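Durari textile collection moves to year-round schedule

The household textile collection in Durari will run all year starting in April, operator Prodov said. The service has operated seasonally since 2020, with pickups suspended over the winter months.

Under the new schedule, bags will be collected every 5 weeks from residential addresses. Each household may set out up to 7 bags per pickup. Bags must be closed and at the curb by 7 a.m.

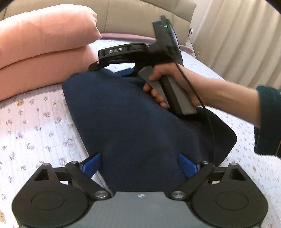 Accepted items are clothing, bed linen, towels and curtains. Carpets, pillows and comforters are excluded and should go to the bulky waste site. Worn or torn fabric is accepted if it is clean and dry. Damp material spoils the rest of the load in storage, according to Safta Pană, who manages sorting at Prodov.

Material is graded by fiber and condition. Wearable clothing is sold to secondhand dealers. Cotton with no resale value is cut into wiping cloths, and mixed fibers are shredded for insulation felt by Flolum, which has a supply contract with the operator. 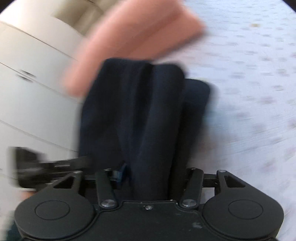 Dark and light fabrics go in the same bag.

Collection fees are unchanged. Residents who want extra bags can buy them in rolls of 20 at the Prodov office.

Nelu Buzatu, who plans the routes, said the streets north of the rail line will be served first. Addresses on unpaved roads will keep using the drop-off container until a smaller truck is available. A delivery date for the truck has not been set.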